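Durkdale Robotics Club – Hand Gripper Guide
Section 4: Fitting the finger pads and practising the small parts task

This section covers the pads on the two gripper fingers, the opening check, and the first practice task. Read Section 3 before you start if you have not yet fixed the fingers to the body.

The club uses the Fluria hand gripper with the standard black fingers. If you have the older Gavalas fingers, the steps are the same but the pads have to be cut shorter. There is a paper template for both types in the lid of the parts box.

You will need

One gripper with both fingers fitted
Two finger pads, or a strip of pad material and the template
Small scissors
A cross-head screwdriver
A multimeter
Three hex nuts from the practice tray
A clear white table

4.1 Changing the pads

1. Switch the gripper off and unplug the battery lead. Do not work on the fingers with the lead in.

2. Open the fingers by hand as far as they will go. They should move with light, even pressure. If one side sticks, stop and go back to 3.6.

3. Peel off the old pad from the tip downwards. Pull slowly. If glue stays on the finger, rub it off with your thumb or a dry cloth.

4. Hold the new pad against the inner face without removing the backing. It must reach the tip but must not stick out past it.

5. Trim the pad if needed, then remove the backing and press the pad on from the bottom up. Hold it for a slow count of 18.

6. Do the same on the other finger.

Note: Ragged edges low down on the pad do no harm. Change a pad only when the part near the tip is bare or has come away from the finger.

Caution: Do not use solvent on the fingers. It softens the plastic and the screw holes will no longer hold.

4.2 Checking the battery and the opening

1. Set the multimeter to DC volts and measure the battery at the lead. Write the reading on the sheet clipped to the box. If it is below the line marked on the sheet, put the battery on charge and take another one.

2. Plug in the battery lead and switch on. Keep your other hand away from the fingers, as they move once at start-up.

3. Open the gripper fully with the trigger. Measure the gap between the tips. It should be roughly 80 mm.

4. If the gap is too small, loosen the stop screw by half a turn and measure again. Do not take the screw out.

5. Close the gripper slowly on nothing. The tips should meet level. If one is higher, loosen its two screws, line it up against the other finger and tighten again.

Note: The Semen control board remembers the last open position. After any change to the stop screw, switch off and on again before you measure.

4.3 Practice task: three nuts

This is the task set for new members on Thursday evenings, and it is also the first task in the February round. Practise it until you can do it without looking at this page.

1. Put three nuts flat on the table, close together. They should not be stacked.

2. Hold the gripper low, with the fingers open and the tips pointing towards the nuts.

3. Move forward until one nut is between the tips. Take the nearest first – reaching over it tends to push the others away.

4. Close the trigger gently until the pads touch two opposite flat sides of the nut. If you catch it by the corners it will turn and drop.

5. Lift, move the nut to the tray and open the fingers fully before going back for the next.

6. If a nut slides out of reach, you may nudge it back with the outside of a finger. You may not use your free hand.

Caution: Do not press the tips down into the table. The fingers bend, and the load goes into the mounting screws.

4.4 Putting away

Switch off, unplug the lead and leave the fingers slightly open so that the pads are not squashed. Put the nuts back in the practice tray. The multimeter goes in the top drawer with its dial at OFF. Report any cracked finger on the fault sheet, giving the number on the gripper body.

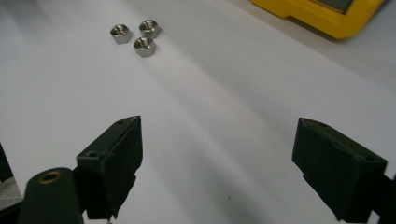 Fig. 4 – Fingers open, three nuts lying flat beyond the tips.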